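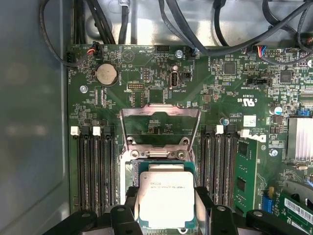 Welcome to the workstation page of the Drustular gallery, where old office computers get one more chance to heat a room. My policy on buying retired towers is that I don't need any more of them, and I have held to it firmly through 13 purchases. The latest one came from a clear-out at Borkowska, an engineering office that was changing over all its desks in November and wanted the old ones out of the hallway. I paid for it partly in cash and partly in carrying. The chip is a Xeon, one of the E5 family, and at the socket it looks far too small to have cost anyone what it once did. The black memory slots stand on both sides of it, and the little coin-cell battery sits farther up the board, keeping time for a machine that has nowhere to be.

Getting this far

The side panel came off with the key, which was taped inside the door by someone who understood the point of locks. Then came the dust. I have a brush for this, and I have a second brush for cleaning the first. The plastic air duct lifted straight out, and the heatsink needed its screws backed out a little at a time, going corner to corner. The old thermal paste had the texture of a school eraser. It took 21 cotton swabs and a quantity of rubbing alcohol that made the pharmacist look at me twice.

Chip and socket

The part I like least. A socket like this has a great many thin contacts, every one of them easier to bend than to bend back, so the processor goes straight down and comes straight up, with no sliding and no wiggling. I hold my breath for it, which does nothing for the computer. The metal retention frame is still raised over the processor, and there's a big white Dell logo on the board in case I forget whose screws I'm losing.

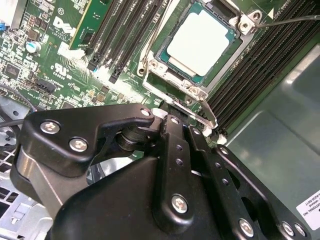
Notes for the curious

Paste: Dramel gray, a dab in the middle. I have read 5 long arguments about the correct shape of the dab and come away with a dab.

Room: the back table at Istamard, which has good light and one outlet that works.

Hours on the old fan: 3,000 by the office's own log, though it sounded like more.

More towers go up on this page in December, if there are any. I expect there will be one.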